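Where Does the Study Table Go? A Semester Project on Shared Furniture in Student Housing
Melina Andreadis, Sutherland Hall

I picked this topic because of a fight over a table. My floor in Sutherland has one big study table in the lounge, and last August somebody pushed it up against the window wall. Half the floor loved it and the other half stopped coming. I wanted to know if the spot a table sits in really changes how people use a room, or if we were all just being dramatic (we were also being dramatic).

My project partner Stamatia Vlachopoulos lives across the courtyard in Maltstead, where the lounge is almost the same shape as ours but the table has always stood in the middle. That gave us two rooms to compare, and we got going from there!

What we did

We handed out a paper survey to 150 students in the two halls and got 144 back, which made our advisor very happy and made me very tired, because I typed in all the answers myself. The survey had 15 questions. Most of them asked when you use the lounge, what you do there, and who you sit with. The last one was an open box that said "anything else?" and people really used it. One person in Maltstead wrote a full page on chair legs.

We also sat in each lounge for a few evenings and took notes. Sunday was the best night for this by far, since everyone has something due. We each used the same note sheet, with a rough floor plan at the top and room to write underneath, and we swapped halls halfway through so neither of us was only watching our own friends.

A large table does a lot to a room before anyone even sits down. You walk around it, you put your bag on the end that's closest to the door, and you figure out how much space you can take without being rude.
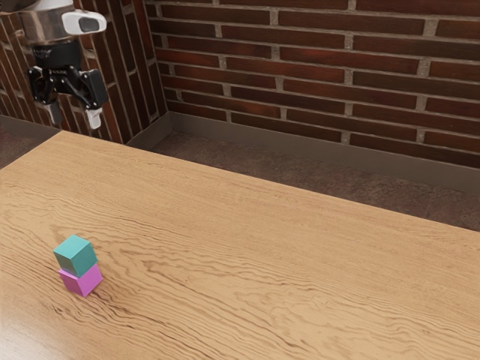
Large wooden table, seen toward its far left end.

What we found

The table in the middle gets used by groups and the table by the wall gets used by people alone. I know that sounds obvious, but I honestly expected the wall table to be less popular overall, and it wasn't. Sutherland people used theirs just as late into the night. They mostly sat with headphones on and didn't talk much. In Maltstead the talking started early and went on until someone asked for quiet, and then it started again.

What surprised me more was the ends of the table. In both halls the ends filled up first. Stamatia thinks it's about elbows. I think it's about being able to leave without making anyone stand up, and a lot of the open box answers back me up on that, though she says I'm reading them the way I want to.

The other thing that came up again and again was stuff left behind. People save seats with almost anything, and they expect it to work. A notebook counts, a mug counts, and a jacket counts double. To talk about this in class I needed a way to ask how small a thing can be and still hold a place. Picture one small turquoise cube sitting by itself on light wood, and then ask yourself if you'd move it. Most of our classmates said they'd slide it over and sit down. When I asked the same question about a phone charger, the room split and it got loud.

We read up on this a little too. Our course reader has a chapter on the Kurnidon dorms, where each floor got to choose its own layout, and the students there kept moving things back to how they were before. I felt very seen by that chapter.

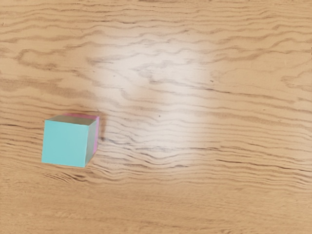 Seat saving turned into the messiest part of our data, and I'd plan it differently next time. We wrote down "item left on table" without saying what the item was, so a laptop and a pen cap look the same in our notes. Size matters a lot here. Something like that little cube, with all that bare wood beside it, leaves plenty of room for a person to sit down and open a book, and a spread of binders doesn't. Stamatia made a better sheet with a column for size, but by then we only had 7 evenings left and we didn't want to mix two kinds of notes.

Problems and what's next

Two halls isn't many. Maltstead also has better lamps, and I can't tell you how much of the group studying is really just good lighting. A few people figured out what we were watching for and started saving seats on purpose to be funny.

If we get to keep going in the spring, we'd like to add Skuneck, which has two smaller tables, and try moving one of them partway through the term. We'd have to ask the hall office first. Stamatia has already written the email, and I still need to fix the floor plans before we send it.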